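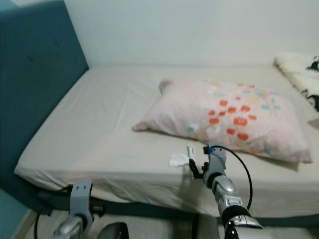

A bed with a teal headboard and a pink dotted pillow.

Plorano opened its football building to visitors in November, two hours before the home game against Temba. I went for the tour and stayed for kickoff. Plorano came in needing a win to stay level with Tratard at the top of the conference, and the parking lot was full by late morning.

The tour started at the north gate and went first to the weight room. It is one long room under the stands, with the racks down the middle and the sleds parked by the garage door. Each position group lifts at a set hour. The linemen go first, at 6 a.m., and the schedule taped to the wall showed they had lifted four mornings that week, even with a short turnaround after the road game at Kernis.

From there we walked through the training room and the equipment cage. The equipment staff had already moved the helmets to the locker room, so there was not much left to see except spare shoulder pads and a bin of cleats sorted by size. A student manager explained how they change cleats when the field is soft. The field was soft that day. It had rained overnight and the grass between the hash marks was already torn up from warmups.
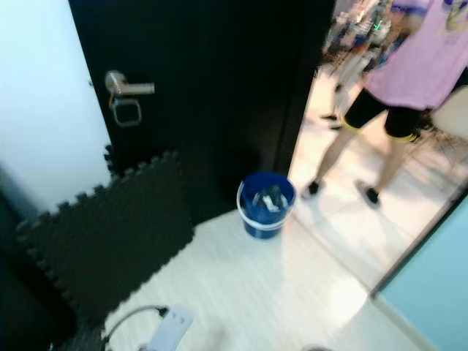

The film room was the best stop. It has 43 seats, and the staff had left a few plays from last season's Temba game on the screen. Plorano lost that one by 10, mostly on third down. The coach leading the session showed how Temba lines up its tight end on the short side and runs behind him. He stopped the clip before the snap and let people guess the play. Most of us guessed wrong.

We were not allowed in the home locker room, but we did get to walk out through the tunnel and stand on the track for the last part of warmups. The Plorano kicker was missing to the right from the far end, where the wind comes through the open corner.

The wind mattered later. Both teams went for it on fourth down when they would normally kick, and it was 7-7 at the half. Temba ran behind the tight end twice on its only scoring drive, just as we had been shown. Plorano won 17-14 on a field goal kicked with the wind at his back. Tratard also won, so the two are still tied and meet in the last week of the regular season.

The tour is free with a game ticket. Sign up at the ticket office, wear shoes that can get muddy, and park on the east side. The west lot took me 43 minutes to get out of.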